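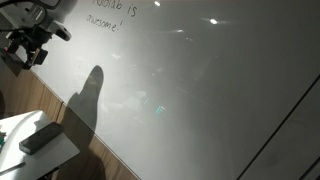 Robot Learning in Practice
Handout for Session Five: Gathering Good Examples
Prepared by Anqi Xia and Lamai Meesuk

Welcome back, everyone. Last time we talked about what a policy is and what it does with the examples it is given, and I promised that this week we would get our hands on the arms. So please read this before you come in. It is a bit longer than the last one (sorry!), but most of it comes from questions you have asked us in the hallway, and I would much sooner answer them once on paper than watch you lose an afternoon.

What we mean by an example

An example, for our purposes, is one full recording of a task done by a person driving the arm. It starts when you press record and ends when you press stop, and in between we keep the joint positions, how far the fingers are open, and the pictures from the cameras, all stamped with the time. Some of you have been calling these "episodes" or "demos." Any of those words is fine with us. In the file names they are always called takes, for old reasons that go back to the first version of Judatora, our recording program, and I'm afraid we are stuck with it.

The class set now holds 2,361 takes, and we would like to reach 3,000 before the July break. That sounds like a lot left to do, but a calm pair of people who have settled into the work can get through a good many in a lab session. Please don't race. A hurried take tends to have a jerk in it somewhere, and the policy will learn your jerk along with everything else.

The whiteboard task
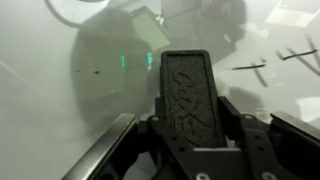

Working over a whiteboard is a fine first job for a learning system, and a surprisingly tricky one. The arm has to come down to a flat surface, hold a steady height above it, and move along without bumping or drifting away. You and I do that without a thought, and we have skin to help us. The arm has a camera near its fingers and whatever it can make of the picture. Think about what a glossy board gives it to look at: the dark shape of the arm mirrored in the surface, a pair of green lights glowing in the reflection, and the real finger standing up sharp and close in front of it all. A person sorts out at once which of those things is solid. A learning system has to work it out from many takes, and it can only do that if the takes differ from each other in useful ways.

So what does "differ in useful ways" mean? We want you to change the starting pose of the arm, the part of the board you work over, and the angle you come in from. We also want the lights to vary, within reason. If every take is made at four in the afternoon with the same lamps on, the policy may quietly decide that a certain bright spot on the board means "go left," and then it will be lost the first time somebody changes a bulb. I have seen this happen to a very nice student project, and it took the poor group a week to find it.

What we do not want you to change is the way the task ends. Every take should finish with the fingers open, the arm lifted clear, and a short pause before you press stop. Count to 2 in your head. That little pause teaches the policy that being done looks like something, and without it you get an arm that hovers and dithers at the end of each job.

The desk task

The second station uses the desk, and it is kinder in some ways and meaner in others. Wood grain is much easier on a camera than a shiny board, so you will have fewer worries about reflections.

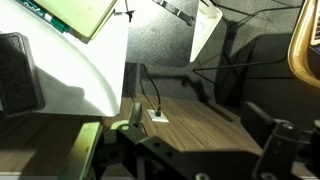

You will have more worries about clutter, though, and about reaching. A desk in use has things standing at the back of it and things hanging over it, and a new driver tends to look only at the object being picked up and forget about the elbow of the arm entirely. Before you record anything, drive the arm slowly through the whole path with the recorder off. If something is in the way, move it or choose another path, and then leave the desk alone until your batch is finished.

One more word about clutter. Students often ask if they should clear everything off so the pictures are clean. Please don't! We are trying to teach the arm to work in a place where people also work, and a set made only of bare tables gives you a policy that is only happy with bare tables. Leave the ordinary things where they are, shift them a little between batches, and write down in the log that you did so.

Before each batch

1. Check that the cables on the arm hang freely and have slack through the full reach. Move every joint once and watch them as you go.

2. Wipe the camera lens with the soft cloth from the Baumgartner drawer. Paper towels leave fibers, and you will find them later in every single picture.

3. Look at the live view for a moment with the arm standing still over the work. Notice where the bright spots and shadows fall, and write a short line about them in the log.

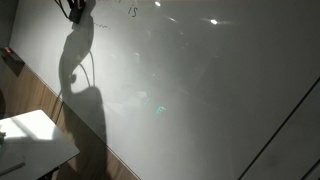
4. Record one throwaway take and play it back at normal speed. If the pictures and the arm motion are out of step, restart Judatora and try again.

5. Agree on who is driving and who is keeping the log. Swap after each batch, so that the set has more than one pair of hands in it.

When a take goes wrong

It will, and that's all right. If you drop something or bump the surface, finish the movement as well as you can, stop the recording, and mark the take with an M in the log. Don't delete it. Lamai keeps the marked takes in a separate folder on the Ladmont drive, and there are 499 of them so far, which we will use in Session Seven when we talk about learning from recoveries. A take where you bump the board, back off gently, and carry on is a lovely thing to have, and we never have enough of those.

If the arm stops by itself, let go of the controls, press the red button on the side of the station, and come find one of us. Please don't try to push the arm back by hand, even if it looks loose.

For next time

Each pair should bring one batch from the whiteboard and one from the desk, with the log filled in for both. Please also write half a page on a take you think is good and a take you think is poor, and tell us how you can tell them apart. We are more interested in your reasons than in whether we agree with you.

The lab is open Saturday morning for anyone who wants extra driving time. Sign up on the Skoltent page, and bring a sweater, as the room gets chilly.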